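**Vellemgate worktop, white — 3,772 in stock at Clinuvham**

Plain white tabletop from Dalsgaard. Top only, legs sold seperately. Smooth face, no pattern, no grain. Goes with pretty much anything you already have.

New batch came in October, same white as the spring one, so if you're adding a second table to a row you should be fine mixing them. Older tops (before the spring batch) run a bit creamier. Ask first if you need a match.

**Sizes**

- Short — 100 cm long
- Long — 160 cm long
- Both 70 cm deep
- Custom cuts: yes, but Cundico does the cutting, so add two weeks

**Item numbers**

- 341 — short
- 606 — long

Put the number in the order notes please. We still get orders that say "the white one" and there are four white ones.

**What people use it for**

Packing benches, sorting tables, craft rooms, sewing, repair desks. Small parts are easy to find on it — screws, beads, dark thread. Yasuo Kikuchi has had six in the Clinuvham workroom going on three years and ordered two more last month, long ones.

Not for kitchens. Not for outdoors. Not a cutting board either, use a mat.

**Cleaning**

Damp cloth, drop of dish soap, dry it off. Pencil comes off with a normal eraser. For marker try rubbing alcohol on a corner first. No scouring pads, they dull the finish and you can't bring it back.

**Fitting**

Pilot holes are marked on the underside. Use the screws in the bag, longer ones will come thru the top. Two people for the long size, it's awkward more than heavy. Leave the film on until the legs are in.

**Color and light**

Sold as plain white. In soft light it reads closer to light gray in places, and shadows show up on it more than on a wood top. If glare bugs you, put the lamp off to one side or get the gray version (ask, it isn't on the site yet).
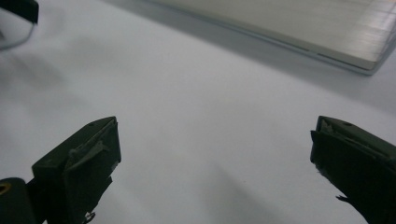 *White top, surface close up. Soft shadows across the middle.*

**Delivery**

Ships flat in one carton. Orders in before 2 p.m. go out same day from Clinuvham. Pickup is fine too, use the side door, bring the order number.

Check the corners before you sign. If one's crushed write it on the slip and send a photo within five days — we'll swap the top, no need to return the legs.

**Samples**

Hand-size sample, free, one per adress. Email Lærke Bach at the Vellemgate desk with your mailing details and which batch you're trying to match.

Legs, casters and cable trays are on the accesories page.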